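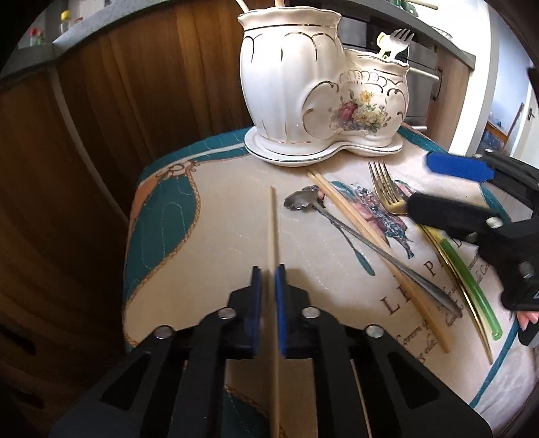
El taller de cocina de la asociación vuelve este otoño a los viernes, de 18:00 a 20:30, en el local de la calle del Molino. El primer encuentro es el 8 de octubre de 2021 y quedan 9 plazas. La cuota es de 11 euros por sesión, ingredientes incluidos, y se paga al llegar.

El programa lo ha preparado Nektarios Katsaros, que ya dio el curso de legumbres en marzo. Esta vez propone platos de cuchara y masas sencillas: sopa de limón y arroz, garbanzos al horno con laurel, empanada de acelgas y un pan plano que se hace en sartén. Cada grupo cocina dos recetas y cena allí mismo.
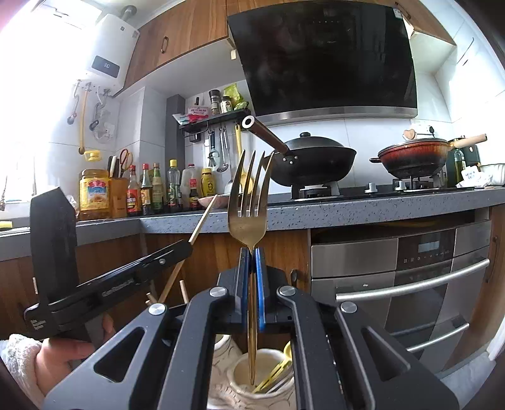
La lista de material es corta. Hay que traer delantal, un recipiente con tapa para las sobras y un paño. El resto está en el local: cuchillos en su taco de madera, tijeras de mango naranja, cubiertos y fuentes de horno. Quien prefiera usar su propio cuchillo puede hacerlo, pero debe llevarlo envuelto - el año pasado hubo un corte al abrir una mochila.

Los alérgenos se comunican al inscribirse. La empanada lleva harina de trigo y queso fresco; hay versión sin queso si se avisa antes del miércoles.
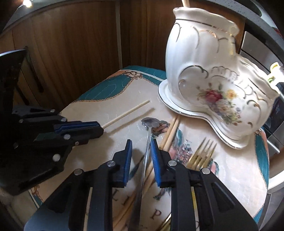
El caldo de la primera sesión se hace con las verduras del puesto de Nnaji, que nos mantiene el precio de la temporada pasada. Las recetas se entregan en papel y después se cuelgan en el tablón de la entrada.

Inscripciones en el local, de lunes a jueves por la tarde, o por teléfono en la extensión 446. Las bajas se avisan con 2 días de antelación para poder llamar a la lista de espera.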